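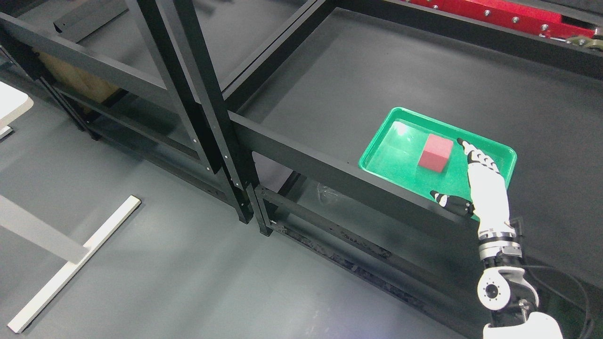
Started at seven this morning with the controller still on from last night. The log had filled the small disk, so the first half hour went to moving files. I need to set a limit on that log or I will be doing this every other morning.

Main job today was the Denel hand against the old Vávra two-jaw gripper, on the same cube and the same green tray. I did the Vávra runs earlier in the month and got 87 good picks out of 100. I wanted a full 100 on the hand under the same rules: cube put down anywhere in the tray, one attempt, lift and hold for three seconds, put it back. A pick where the cube turns in the fingers still counts as long as it stays up.

The hand got 51 in the first block before I stopped to change anything, and I won't write down how many tries that took, as I restarted the counter twice by mistake and don't trust it. I threw the block out. Annoying, but I would only have argued with the number later.

Most of the misses were the same miss. The hand comes in over the right half of the tray with the index finger out ahead, and the thumb is late. The index fingertip touches the cube first and pushes it toward the rim. If the cube ends up against the rim the thumb can't get behind it, and the attempt is over. The two-jaw gripper never had this trouble, but then both jaws move together and there is nothing to time.

Tried three things before lunch. First I slowed the index finger in the closing move. Small improvement. Then I started the thumb earlier, and that helped a lot, except that the thumb now sometimes knocks the raised edge of the tray on the way down. Last I raised the approach height a little and kept the early thumb. That was the best of the three and I left it there.

The black fingertips grip well. Once they have the cube it doesn't slip, and I can pull on it fairly hard by hand. The Vávra pads are worse in that respect and I had forgotten how often I used to wipe them down.

Glare is still a problem. The tray shines badly on the inside near the upper left, and when the cube is close to that patch the Nedirham camera software gives me a position that jumps. I turned the exposure down and it mostly settled, but then the dark parts of the table all run together. A matte tray would fix it. I looked for one in the cabinets and found only the same green kind. Will order a different one, or sand this one and see.

Afternoon: full block of 100 with the new settings. Took almost 51 minutes longer than the gripper block did, mainly from the slow close. I have not gone through all of the results yet. Two of the runs froze with error 444, a joint timeout according to the Brostska manual, and the manual says nothing more than that. Both times a restart of the controller cleared it. I checked the connector at the wrist and it was seated. The cable down the side of the forearm has a fairly wide loop in it and I want to clip it closer before the next session, in case it is pulling when the arm reaches across.

My feeling so far is that the hand will come out below the gripper for the cube and I don't mind that much. A cube is about the easiest thing you can give to two flat jaws. The comparison I want is with the odd shapes, the bottle caps and the soft pouch, and I haven't started on those for either one.

To do tomorrow: score the block, clip the cable, log limit, write to Brostska about 444. Also move the spare fasteners out of my coat pocket - I found them again on the way home.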